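# Penrose Coffee Service Records

Version 4, 11 Nov 2021. Maintained by Poppy Bunting, Gemgate Workplace Services.
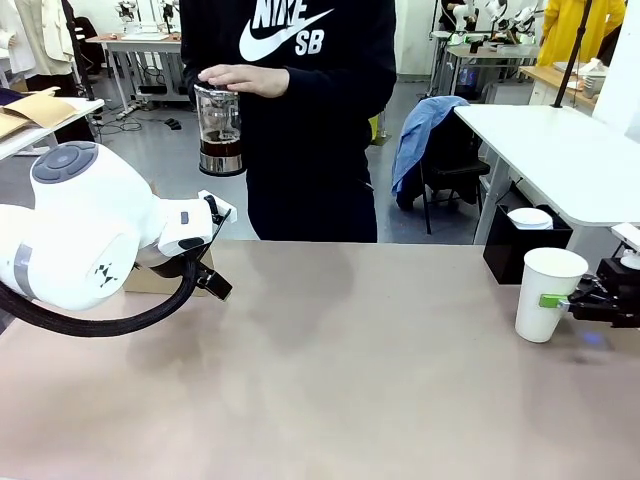
## Scope

This collection documents the preparation and serving of coffee by the French press method in shared office rooms. It holds 1,577 photographs and 779 written service notes, gathered at the Drosovholm and Mikcombe sites. Coffee made in drip machines or bought from outside vendors is not covered.

## Contents

- `photos/` – still pictures of presses, cups and tabletops
- `notes/` – one plain text file per service
- `terms.csv` – the 18 terms approved for use in notes

## Terms

| Term | Use |
|---|---|
| `press_glass` | French press with a clear glass body |
| `press_steel` | French press with a steel body |
| `cup_paper` | Disposable paper cup, any size |
| `cup_mug` | Washable mug |
| `held` | Press is off the table and in the hand |
| `set_down` | Press is resting on a surface |

The remaining terms cover trays, lids, spoons and spills. A press is recorded as `held` whether it is gripped by the handle or from the top. White paper cups and printed paper cups share one term.

## Recording Rules

Notes are written by the person who prepared the coffee. Brewing time, grind and the amount of water are entered in the note and are never estimated from a photograph. Liquid in a press is described by color and level only – strength is a matter for the note.

## Known Gaps

Steel presses are underrepresented at Mikcombe. Several early notes from Drosovholm give no grind. These entries have been left blank.

## Access and Corrections

The records are available to Gemgate staff for training and supply planning. Corrections should be sent to the maintainer with the file name and the proposed wording. Accepted changes are entered in the next version.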